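Two Hours at the Lakitz Blanket Works
21 July 2019 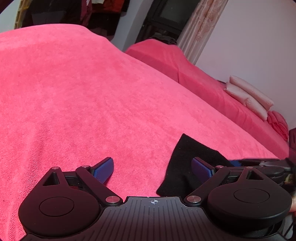

Getting there

Pradivville has one industry left and it makes blankets. The Lakitz mill opens to the public twice a year, once in May and once in July, and I missed the May one by reading the bus timetable upside down, or at any rate as if I were a person going the other way. The July bus does run. It lets you off at the foot of a hill, the mill is at the top, and in between is a bakery that closes at eleven. I arrived at ten past.

Admission is 2 dollars, for which you get a sticker and a pair of foam earplugs in a paper envelope. The sticker says GUEST. I have been called worse in a mill town.

The knitting floor

Plush starts out on big circular knitting machines, and these are every bit as loud as the envelope suggests. Our guide shouted the whole history of the building at us, from the founding to the flood to the second flood, and I caught the word "flood" both times. A second thread goes in as loops, and the loops become the pile. I had always assumed that fluff was something done to a blanket afterward, the way you'd do it to a poodle.

The machines run to the end of the shift and then stop all together. If you're lucky enough to be there for it, as we were, you get a silence so complete that the man next to me apologized for his shoes.

Dyeing

Wear something you don't love. The dye house is hot, smells like a wet dog that has been to the dentist, and drips. Lakitz makes its blankets in a long list of colors, most of them named by somebody who had been hungry at the time: Oatmeal, Plum, Butter, Salmon Mousse. The gray is called Gray. I asked about this and was told it sells better than all the food put together.

Shearing and brushing

My favorite stop, and the shortest. The cloth goes under a long spiral blade that trims the pile level, then through wire brushes that stand it all up again. The trimmings are sucked away through a pipe into a sack the size of a small car. They sell the sacks to a firm called Kos, which puts the stuff inside punching bags. So somewhere a boxer is working out his feelings on the leftovers of a nursery throw.

Lunch

The canteen is run by Jino, a café from down the hill, and on open days it does 2 dishes. One was soup. The other was also soup, but with a sausage in it, and cost twice as much. I had the second and regret nothing except the coffee.

The shop

Of course it ends in a shop. There were 2,000 seconds on the tables, according to the sign, each with a red thread sewn in the corner to mark a flaw. I spent twenty minutes trying to find the flaw in mine and found only the red thread. No bags are provided. I walked back down the hill in the full heat of the afternoon with a double-size plush blanket around my shoulders like a deposed king, and the bus driver charged me for 2 seats.

The next open day is in May. Check the timetable, and then turn it over and check it again. The bakery does a cheese roll that I'm told is very good.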